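水が変わると紅茶はどう変わるか ズンポートの井戸水と水道水でいれくらべる
課題研究報告書　2022年5月23日提出
テンモジ・ジョセフ、スディール・カイマル

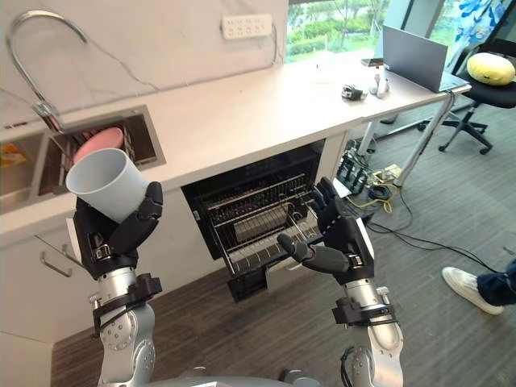 同じ茶葉を使っているのに、いれる場所によって紅茶の色や味が違うのはなぜですか。
大きな原因のひとつは水の硬度です。カルシウムやマグネシウムを多く含む水では紅茶の色が濃く暗くなり、香りがおだやかになって、表面に薄い膜が張りやすくなります。

研究のきっかけ

ジョセフの祖母はズンポートの丘の上に住んでいて、庭に井戸があります。冬休みに泊まりに行くと、朝いちばんに大きなポットで紅茶が出てきます。これがとにかく黒い！家で同じ缶の茶葉を使っても、あの色にはなりません。祖母に秘密を聞いたら「葉っぱをけちらないこと」と言われました。でも家で葉を増やしてみると、色は近づくものの渋くて飲めたものではなく、祖母の紅茶の、あの丸くてやさしい味からはむしろ遠ざかってしまいました。

学校でこの話をしたところ、カイマルが「水じゃないか」と言い出しました。カイマルの家はラルコルデンの川沿いで、電気ポットの底に白いものがついたことがほとんどないそうです。一方、祖母のやかんの内側は真っ白で、石のような層がこびりついています。同じ地方なのに水がそんなに違うのか、とふたりで盛り上がり、そのままこの研究の題材になりました。

12月に予備実験を始めて、春に本実験をやり直しました。予備実験は失敗だらけでしたが、そこで学んだことが多かったので後の章に書きます。

調べたこと

水の硬度は、水に溶けているカルシウムイオンとマグネシウムイオンの量で決まります。雨水はもともとこれらをほとんど含みません。地面にしみこみ、石灰岩のような岩の間を長い時間かけて流れるうちに、少しずつ溶かしこんでいきます。だから地下水は、通ってきた地層によって性格がまったく違ってきます。図書室で古い地質図を広げてみたら、祖母の家の丘は見事に石灰岩の色で塗られていて、思わず声が出ました（静かにしなさいと注意されました）。ラルコルデン側は花崗岩が中心です。花崗岩はカルシウムを水に溶かし出しにくいので、川の水も軟らかいままというわけです。

硬度には、沸かすと減る分と、沸かしても減らない分があります。前者を一時硬度、後者を永久硬度といいます。一時硬度のもとになるのは炭酸水素カルシウムなどで、加熱すると二酸化炭素が抜けて炭酸カルシウムになり、沈んだり、やかんの壁についたりします。祖母のやかんの白い層の正体はおそらくこれです。試しに、はがれ落ちたかけらに酢をかけてみたら、しゅわしゅわと泡が出ました。炭酸塩に酸を加えると二酸化炭素が出る、と授業で習ったとおりです。習ったことが台所で起きるのを見るのは、思っていたよりずっとうれしいものでした。

紅茶の側についても調べました。紅茶の色と渋みには、葉が発酵（正しくは酸化）するときにカテキン類から生まれる成分が深くかかわっています。明るいオレンジ色のテアフラビン、赤褐色のテアルビジンなどです。これらはまとめてポリフェノールと呼ばれる仲間で、弱い酸としての性質があり、まわりの液がアルカリ性に傾くと色が濃くなります。炭酸水素イオンの多い硬水は沸かすとややアルカリ性に寄るため、色が暗く出やすいのです。それに加えてカルシウムイオンがポリフェノールと結びつくので、口の中で感じる渋みが弱くなるといわれています。色は濃いのに渋くない、という祖母の紅茶の特徴と、ぴったり合います！

仮説

ふたりで話し合って、次のように予想しました。

井戸水でいれた紅茶は、水道水でいれたものより色が暗い。
井戸水のほうには、しばらく置くと表面に膜ができる。
レモン汁を加えると、どちらの水でも色が明るくなり、膜は消えるかできなくなる。
渋みは井戸水のほうが弱く感じられる。

材料と方法

水は2種類で、ズンポートの祖母の井戸水と、ラルコルデンのカイマル家の水道水です。どちらも実験の前日にくみ、口までいっぱいに入れてふたをし、学校の冷蔵庫で保管しました。

茶葉はプラルトフ紅茶店の量り売りの葉を使いました。袋の中で細かい葉が下にたまりやすいので、使う前に広げてよく混ぜました。抽出の条件はすべて同じにそろえ、茶葉2グラムに沸騰した湯100ミリリットルを注いで、ふたをして5分待ち、茶こしでこしました。

やかんは水ごとに分け、混ざらないように取っ手に色つきのひもを結びました。器は内側の白いものを使い、水の種類がわからないよう底に記号を書いたシールを貼りました。色は、白い紙の上に置いて窓を背にした同じ位置から見くらべました。分光光度計は学校にないので、かわりに水彩絵の具でつくった色見本の帯を並べ、どの色にいちばん近いかを記録しました。この色見本づくりにはかなり熱が入り、放課後がまるごと消えました。

水の硬度の目安は、せっけん水で確かめました。ふたつきの容器に水を入れ、せっけん水を数滴ずつ加えて振り、泡が消えずに残るまでどれだけ必要かをくらべる方法です。硬水ではせっけんがカルシウムと結びついて白いかすになってしまい、なかなか泡が立ちません。酸性かアルカリ性かは、紫キャベツの煮汁と市販の試験紙で調べました。

味見は、同じ学年のディヴィヤ・ウォリアーさんとスディール・ナダールさんにお願いしました。カイマルとナダールさんはどちらもスディールなので、記録用紙では名字だけを使っています。味見の人には、どの器がどの水かを知らせず、出す順番も毎回くじで決めました。砂糖とミルクは使っていません。

予備実験の失敗

12月の予備実験では、同じやかんを軽くすすいだだけで両方の水を沸かしていました。すると、水道水の紅茶まで妙に暗い色になる回があり、首をかしげました。やかんに残った白い層から成分が溶けたのか、すすぎが足りなかったのか、あるいはまったく別の理由なのか、記録がおおざっぱで今となっては確かめられません。本実験でやかんを分けたのはこのためです。

もうひとつの失敗は、沸かす時間を決めていなかったことです。おしゃべりに夢中で、ぐらぐら煮立ったまま放っておいた回がありました。一時硬度の話を知ってからは、これがとんでもない手抜きだったとわかります。長く沸かせば炭酸カルシウムがどんどん沈み、水そのものが変わってしまうからです。本実験では、大きな泡が続けて上がり始めたらすぐに火を止めることに決めました。

器の洗い残しにも悩まされました。洗剤が少しでも残っていると膜のでき方が変わるように見えたので、本実験では洗ったあとに蒸留水ですすぎ、自然に乾かしています。予備実験の結果は、この報告書の結論には使っていません。

結果

せっけん水の試験では、違いがはっきり出ました。水道水はすぐにもこもこと泡が立ち、井戸水は振っても振っても白くにごるばかりで、泡が残るまでにずっと多くのせっけん水が必要でした。

沸かす前の水は、どちらも試験紙ではほぼ中性でした。沸かして冷ました後では、井戸水のほうだけ試験紙の色がわずかにアルカリ性の側へ動きました。紫キャベツの煮汁でも、井戸水は青みが強くなりました。

紅茶の色は、水道水が澄んだ赤みのあるオレンジ、井戸水が赤黒い茶色でした。並べると、同じ葉からできたとは信じられないくらい違います！色見本では、井戸水の紅茶がどの回も暗い側に入りました。透明感にも差があり、水道水では器の底のシールの影が見えそうなほど澄んでいるのに、井戸水のほうは少しくもっていました。

置いておくと、井戸水の紅茶の表面には油のような光る膜が現れました。スプーンでそっと動かすと、薄い氷が割れるようにひびが入って、かけらが散らばります。これが本当にきれいで、次の授業に遅れそうになりました。水道水のほうには、見てわかるほどの膜はできませんでした。

レモン汁を落とすと、どちらの紅茶もさっと明るくなりました。とくに井戸水の変化は劇的で、赤黒かったものが明るい茶色に変わります。レモン汁を先に入れておいた器では、井戸水でも膜ができませんでした。膜ができてから加えた場合は、かけらが少し小さくなったように見えましたが、完全には消えませんでした。

味については、ウォリアーさんは水道水の紅茶を「香りが先に来て、あとから舌がきゅっとする」、井戸水の紅茶を「平らで、やわらかくて、パンに合いそう」と書いています。ナダールさんは渋みの差については同じ意見でしたが、井戸水の紅茶を「濃そうに見えるのに飲むと薄い。だまされた」と評しました。好みは見事に分かれ、ウォリアーさんは水道水、ナダールさんは文句を言いながらも井戸水を選びました。

考察

色、膜、渋みについての予想は、今回の結果とよく合っていました。井戸水がせっけんの泡を立てにくかったことから、カルシウムやマグネシウムを多く含むと考えられます。沸かした後にアルカリ性の側へ動いたのは、炭酸水素イオンが分解して二酸化炭素が抜けたためだと説明できます。

膜については、はじめは茶葉の油分だと思っていました。しかし同じ葉を使っても水道水ではできないので、油だけでは説明がつきません。資料によれば、この膜は紅茶のポリフェノールが水面で空気中の酸素と反応し、カルシウムイオンと炭酸水素イオンがそろったときにできるもので、炭酸カルシウムも含まれているそうです。レモン汁で防げるのは、酸が炭酸水素イオンを減らすうえに、クエン酸がカルシウムをつかまえるからだと考えられます。一度できた膜が消えにくかった点は、予想とは違いました。酸化してつながった大きな分子は、酸だけでは元に戻らないのかもしれません。ここはまだ自信がありません。

色の変化には、酸によるものとカルシウムによるものが混ざっています。今回の方法ではこのふたつを分けられていません。水道水に塩化カルシウムだけを溶かしたもの、重曹だけを溶かしたものを用意してくらべれば、どちらがどれだけ効いているか見えてくるはずです。理科準備室に両方あることは確認済みなので、すぐにでもやりたくてうずうずしています。

味見の人数が少ないことも弱点です。さらに、器の内側が白いため、味見の人には色の差が丸見えでした。ナダールさんの「だまされた」という感想は、色を見て濃い味を予想したからこそ出たものでしょう。目隠しをするか、中の見えない容器で飲んでもらえば、違う答えになるかもしれません。

聞き取り　お茶を売る人の水の考え方

プラルトフ紅茶店のガンガーダラン・ナダールさん（味見をしてくれたナダールさんの伯父さんです）に話を聞くことができました。お店ではお客さんの住んでいる場所を聞いてから葉を選ぶことがあるそうです。丘のほうの人には、葉が細かくて力強いもの、川沿いの人には香りを楽しむ大きめの葉をすすめる。「水は変えられないから、葉のほうを水に合わせるんだよ」とのことでした。

さらに、昔オコンクォ通りにあった食堂の話もしてくれました。店主が井戸水の黒い紅茶にたっぷりミルクを入れて出していて、仕事帰りの人でいつも混んでいたそうです。その食堂が引っ越して川の水に変わったとき、常連から「味が落ちた」と苦情が出たというのです。葉も入れ方も同じだったのに！地質図の色の境目が、町の食堂の評判にまでつながっていたのかと思うと、わくわくして帰り道もずっとこの話をしていました。

ミルクティーでくらべてみたいと思ったのも、この話がきっかけです。牛乳のたんぱく質はポリフェノールと結びつき、牛乳自身もカルシウムを含んでいます。硬水との組み合わせで何が起こるのか、私たちの予想はまだふたりで割れています。

これからやりたいこと

井戸水を一度しっかり沸かし、冷まして上澄みだけを取り、もう一度沸かしていれる実験を計画しています。一時硬度が減った分だけ水道水の紅茶に近づくはずです。近づかない部分があれば、それが永久硬度の働きということになります。

緑茶でも試したいです。緑茶には紅茶ほどの赤い色素がないので、色の変わり方がまったく違うかもしれません。コーヒーもやりたいという声がありましたが、カイマルがコーヒーを飲めないので保留にしています。

季節による違いも気になります。祖母によれば、雨の多い時期の井戸水は「少し若い味がする」そうです。それが硬度の変化なのか、水温のせいなのか、せっけん水の試験を毎月続けて確かめるつもりです。

感想

ジョセフ　祖母に結果を見せに行きました。水のせいだったよと言うと、しばらく表を見てから「でも葉っぱもけちってないよ」と返されました。くやしいので、祖母のポットに入る葉の量を次に量らせてもらいます。

カイマル　色見本の帯をつくるのがいちばん楽しかったです。茶色にこんなにたくさんの種類があるとは知りませんでした。予備実験の記録がひどかったので、本実験からは火を止めた時刻も全部書くようにしました。ノートに紅茶のしみがついていますが、どちらの水のしみかは書いてありません。

謝辞

味見をしてくれたディヴィヤ・ウォリアーさんとスディール・ナダールさん、お話を聞かせてくださったガンガーダラン・ナダールさん、重い容器をいくつも満たさせてくれたズンポートの祖母に感謝します。ラルコルデンからの水運びは、カイマルの父の自転車を借りました。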